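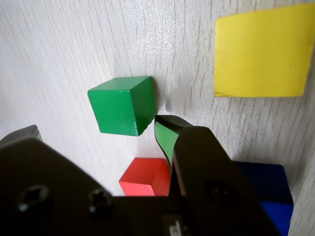
Tivuscombe regroupe 2 886 photos de cubes peints, prises sur table pour comparer l'usure des couleurs. Le cube vert a des éclats sur les arêtes, avec une teinte bois plus pâle dessous : on le note « usé ». Le carré jaune, plat, est classé à part.

Catégorie : Jeux de données > Objets

- `couleur` : vert, rouge, bleu, jaune
- `etat` : neuf, usé

Commentaires (2)

Oda Westerberg : Le bleu foncé compte comme bleu ?
Fjeld : Oui, depuis février.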